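Baltard Workshop Services
Safety and Readiness Inspection: Automated Handling of Small Parts
Site: Rudthorpe training floor
2019-01-18
By the Workshop Safety Office

Purpose of inspection

This checklist records the condition of the Rudthorpe training floor and gives the Office's opinion on whether a two-armed machine may be trusted with simple bench chores. The chores under review are picking up holders from the yellow table, setting them back in a row, clearing the bench at the end of a job and wiping down. All four are at present done by trainees and bench staff.

The inspection follows a request from the Eltmont site, which wishes to know whether its own benches could be served in the same way. Comments are entered under each item. Ratings are Satisfactory, Satisfactory with comment, Action required, or Not assessed.

Section A. Floor and access

A1. Floor covering secure and free of lifted edges.
Satisfactory. Carpet to be checked again in April, when the furniture is due to be moved.

A2. Walkways marked and kept clear.
Action required. The walkway from the store to the bench is marked on the site plan but has no marking on the floor. Staff carrying trays tend to cut the corner and pass within reach of the machine. Tape to be laid.

A3. Emergency stop within reach of the attendant at all times.
Satisfactory with comment. The stop button was tested 9 times and the arms halted on each occasion. The button is on a lead, and the lead should be hung up when not in use.

A4. Lighting adequate for close work.
Satisfactory with comment. Bench staff find the light comfortable. The glossy table top throws back reflections, and the supplier's notes for the Sirko control software advise against shiny surfaces where small items have to be located. A matt cover has been asked for. It must lie flat and be fixed at the edges.

Section B. Bench and fixtures

B1. Table stable under normal load.
Satisfactory. No movement was noted when leaned upon.

B2. Edges and lips free of damage.
Satisfactory. The raised lip along the near edge is useful to staff, as it stops small items rolling off. It is less useful to the machine, whose fingers caught on it twice during the low approach. The approach height has been raised and the setting written in the bench log.

B3. Shelving posts and beams sound, with no sharp ends.
Satisfactory with comment. Fixings to be included in the routine tightening round. They have been missed from the printed sheet since the last revision.

B4. Loose items removed from the bench before powered work.
Satisfactory. Pens, cups and paperwork are to stay off the bench whenever the arms are live. This applies to visitors as well.

Section C. Machine condition

C1. Covers and clamps in place.
Satisfactory. Wrist clamps to be checked by hand before each session, with the power off.

C2. Cables free of strain, rubbing and trapping.
Satisfactory with comment. A cable which loops away from the wrist can snag on a shelving post if the arm is swung wide. No wear was found. Attendants are to watch the cable during the first full movement of each session and stop the arm if it pulls tight.

C3. Fingers open and close fully on command.
Satisfactory. Response is slower at the start of the day. Allow 8 minutes of free movement before any item is handled.

C4. Guarding of pinch points.
Action required. There is a clear risk to fingers between the closing hand and the table lip. Until a guard or a speed limit is agreed, no person may place or straighten items while the arms are powered. The instruction is to be posted at the bench in plain words.

Section D. Ability to carry out the chore

D1. Approach to the item.
Satisfactory with comment. In 40 trial approaches the arm came to the correct holder each time when the row had been set out by a member of staff beforehand. When the row was set out unevenly the attendant had to step in. Bench staff manage an uneven row without noticing it. 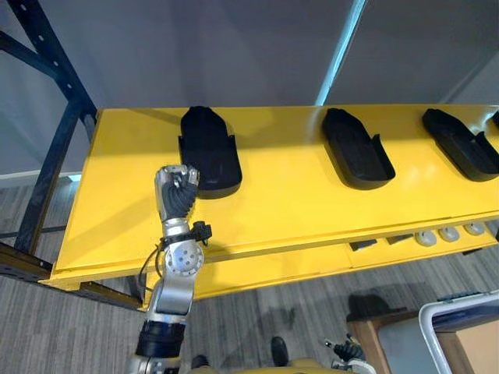 D2. Grip on the item.
Action required. The holders are black and matt, with rounded ends and low side walls, and there is little for a closed hand to take hold of. The hand must be open before it reaches the holder. In several trials the fingers were still curled when the arm came up to the row, and the attempt was abandoned. A holder knocked in this way may slide into its neighbour. The order of movements is to be corrected by the supplier and shown again to this Office.

D3. Return of the item to its place.
Satisfactory with comment. Placing is better than picking. Holders were put down upright but at differing angles. This does not matter for storage. It would matter at Eltmont, where the next step depends on the open pocket facing the operator.

D4. Clearing the bench.
Not assessed. The machine was not asked to sort rubbish from parts, and the Office does not consider it ready to do so.

D5. Wiping down.
Action required. One trial only. The cloth was dragged and not pressed, and it caught at the front of the table. Wiping is to remain a task for staff. No liquid of any kind is to be used near the hands of the machine.

Section E. Supervision and training

E1. Trained attendant present throughout.
Satisfactory. The attendant must have no other duty during powered work. Answering the telephone is another duty.

E2. Records kept.
Satisfactory with comment. The bench log is complete but some entries are hard to read. Stops made by the attendant should be entered with the reason, even where no harm was done.

Opinion of the Office

The machine may continue to practise on the holders at Rudthorpe under supervision. It is not yet fit to take over the chore from a person. A trainee completes the same work in less time, copes with a badly set row and sees at once when a grip has failed. The Office would expect to see D2 closed and the pinch point at C4 dealt with before the question is put again.

No work of this kind should begin at Eltmont before the April visit. The layout there is tighter and the walkway passes directly behind the bench.

Items A2, C4, D2 and D5 remain open.

Recent items
Manual handling: trays and shallow boxes
Shelving inspection sheet, revised
Eltmont site: walkway plan
Sirko control software: notes for attendants
Cleaning of benches and work tables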